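Filed under: Opinion / Rooms and Furniture

In Defense of the Plain White Table

I have lived in Gerunside for seven years, and in this time I have bought three tables. The first one was dark brown, the second was made of glass, and the third is white. I want to write about the third, as I believe white tables are judged unfairly, and mostly by people who don't work at one.

When I tell friends that I like a white table for work, they answer that it looks like a hospital. I understand this. In the country where I grew up, a good table was a dark table. My parents had one which was so dark that in the evening you could not find your own pen on it. It was polished with a special cloth and we children were not allowed to do homework there without a sheet of newspaper under the notebook. So it was a beautiful table, and it was used for eating at New Year and for the funeral of my grandfather. The homework we did in the kitchen.

My first own table was a copy of that one, only cheaper. I bought it with pride. After one winter I noticed that I carried my papers to the window sill, and that I read letters standing up. The dark surface took all the light of the lamp and gave nothing back. I bought a stronger lamp, and then the lamp made a bright spot in the middle which hurt my eyes, and everything outside the spot was like night. I kept this table much longer than I should, for the reason that it had cost me a lot.

About the glass table I will say little. You see your knees all day.

The white one I found at Brileo, the furniture store behind the bus station. I paid 300 for it, with delivery, and the man who brought it told me I would regret the color before December. He said every drop of coffee will show. He was right that every drop shows. I disagree that this is a fault. On the brown table the coffee was also there, but I met it with my sleeve. A surface that shows the dirt is a surface that gets wiped, and I wipe mine in the evening with a wet cloth and it takes less time than looking for the special cloth of my mother.

There is also the matter of small objects. I repair my own clothes, and now and then the clothes of a neighbor, so I work with needles, buttons, hooks and the tiny screws from sewing machines. On white, a dark screw can be found at once. A steel needle is more difficult, I admit it, but it makes a little shadow, and with the lamp standing low at the side you learn to look for the shadow. White buttons are a real problem. For white buttons I put down a blue dish towel and the problem is finished. With the brown table I would have needed a towel for almost everything.

The second thing I want to defend is the rounded corner. I have read on a decorating page that rounded corners are "soft" and "for nurseries," and that a serious desk must have a sharp one. I would like the writer of this page to come and walk past my first table in the dark, with the hip at exactly the height of the corner. I had a bruise there so often that the doctor asked me about it. A rounded corner takes away maybe two fingers of surface, in a place where in my whole life I have never put anything on purpose. Fabric also doesn't catch on it when you pull a long piece across.

What I don't defend is the idea that a white table must stand in a white room with nothing else in it. The magazines like this very much. They photograph the table with one pear on it. A working room has other things, with legs and wheels and wires, and many of them are black, and it's fine. A white top is quiet enough to live among them. I would even say it does better there than in the room with the pear, where the smallest mark becomes an event.
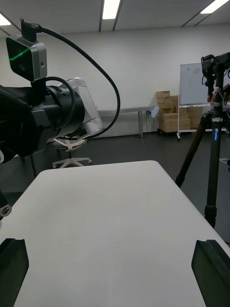 Nighat Tarar wrote to me after I published the first part of these thoughts in spring, and she did not agree. She said that a white top is tiring by the afternoon, when the sun comes in low and the whole surface shines into the face, and that she has covered hers with a gray felt mat and is now much happier. She also asked why one should buy a white table in order to cover it.

It's a fair question and I thought about it for a long time. My answer is that it depends on the finish and on the window. A glossy white is hard on the eyes, I give her this completely. Mine is more dull, and it stands with its long side to the window, so the sun goes across it and doesn't come toward me. If your only place is facing a window to the west, then please take the felt mat, or take light gray from the beginning. A pale wood would also do. I'm not married to white. I'm against dark.

One more remark about the chair, as people forget it. If your table is white and smooth on all sides, the chair should roll. A chair with casters you can push away with one hand when you need to stand and cut fabric, and you can pull it back with the foot. My first chair had four straight legs and it scratched the floor so badly that I lost part of my deposit. With a white frame the chair doesn't look heavy next to the table, although this is only taste, and a black one rolls just as well.

My mother visited last year. She put her hand on the table, looked at her hand, and asked me where is the newspaper. I told her we don't need one. She put her cup on a saucer anyway, and under the saucer a napkin.

Contact the editors | All texts remain the property of their authors | Back to top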